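Chapter 2
Clearing and Setting a Work Table

At the end of this chapter you should be able to clear a shared table, group what is left on it, and set it again for the next person.

A table that several people use in a day fills up quickly. Pens are left out, cups stay where they were last put down, and papers slide under other papers. At Hivville, the training centre where Pendo Waweru teaches, the housekeeping course starts with the table and moves on to cupboards and floors in September. Her students are given 15 minutes to clear one table and lay it out again from a written list.

The list is short. It names the cloth, the holder for pencils, the tissue box and the cups. Everything else goes back to its shelf or into the bin. Students often want to begin with the largest object, but Waweru asks them to begin with the cups. A cup can be knocked over by a sleeve while you are reaching for something else. Hold it low on the side, keep the rim upwards and set it down before letting go.
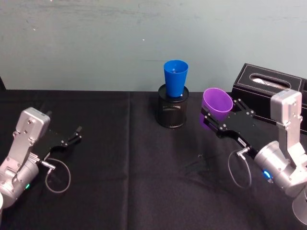
The pencil holder and the tissue box come next. These stay on the table, so the only question is where they should stand. Put them towards the back, with a hand's width between them, and leave the front clear for writing or eating. A tissue box should be placed so that a seated person can pull out a tissue without standing up.

Dark cloths need more care than pale ones. Crumbs and dust show at once, and a damp cloth rubbed across them leaves marks. Lift the small items, brush the cloth towards you with a dry hand brush, and straighten the edges last.

Section 2.1 deals with cups and glasses, including those that stack. Section 2.2 covers holders, boxes and trays. The practice tasks start on page 17, and you will need a partner for the first of them.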